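Section 4. Fitting and Setting Up the Furari Masthead Wind Sensor

Read this section before the mast goes up. The quick card in the box says the whole job can be done afloat in an afternoon, and perhaps it can, if you have a calm day and a patient person on the halyard. We have our doubts, and these steps assume the mast is down on trestles.

What you need
The sensor and its arm, the mounting block, the screws in the small bag, the cable reel, a hand drill, sealant that stays flexible, and a Yang or Rudent display with its cover off. Older Wanance displays are said to work with the adapter. We have seen one that did and one that didn't, so try yours on the bench first.

4.1 Mounting the block

1. Hold the block against the masthead with the arrow pointing forward. The arrow is small and molded in the same color as the block, so find it before you open the sealant.

2. Check that the block clears the halyard sheaves and the VHF antenna. Move the block if it doesn't. Bending the arm to make room will throw off every reading you take afterward.

3. Mark and drill the holes. Stop as soon as the bit breaks through. There may be halyards running inside.

4. Bed the block in sealant and tighten the screws evenly. The sealant maker will claim it is ready in an hour. Leave it overnight.

Caution: Don't use thread-lock on the plastic collar. It can crack the collar, and the collar isn't sold separately.

4.2 Running the cable

1. Tie the cable to a messenger line and pull it down the mast from the heel. If it sticks, pull back and try again. A cable that has been yanked may pass every test on land and quit in the first chop.

2. Leave a drip loop where the cable leaves the mast.

3. Join the cable below deck, in the connector box. Match wire to wire by color, then check the colors against the printed table on the lid. Where the two disagree, believe the table.

Note: The connector box is described on its label as waterproof. Treat it as splashproof and mount it high.

The display can now be connected, but leave the bulkhead screws loose until you have finished 4.3. You will probably want to get behind it again.
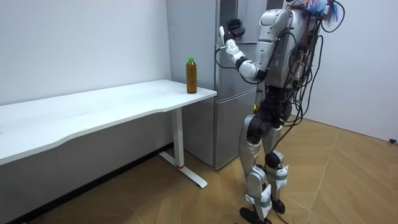
4.3 First power-up

1. Switch on the instruments and wait for the wind page. A row of dashes for the first minute is normal. Dashes after that mean a wiring fault, whatever the help screen suggests about "searching."

2. Turn the vane by hand so it points straight ahead. The display should read close to zero. If it reads close to 180, the block is on backward, and you should go back to 4.1. The menu does offer a way to reverse the reading, but the next owner won't thank you for it.

3. Spin the cups. Any steady number will do at this stage. It tells you the cups are being read and nothing about how well.

4.4 Calibrating on the water

The display has an automatic calibration that asks you to sail in circles. Olga Lagos, who tested it for this manual over a month of Wednesday races in May, got a different offset nearly every time. Use the manual method.

1. Pick a steady breeze and flat water, away from the fleet.

2. Sail close-hauled on starboard until the boat is settled, and write down the apparent wind angle. Tack and do the same on port.

3. Take the difference between the two angles and halve it. Enter the result as the offset.

4. Repeat both tacks. If the angles still don't match, look at rig tune and sail trim before you blame the sensor.

Caution: Have someone else steer while you are in the menus. The buttons need more attention than they should.

Recheck the offset after the mast has been down, and after any hard knock to the masthead.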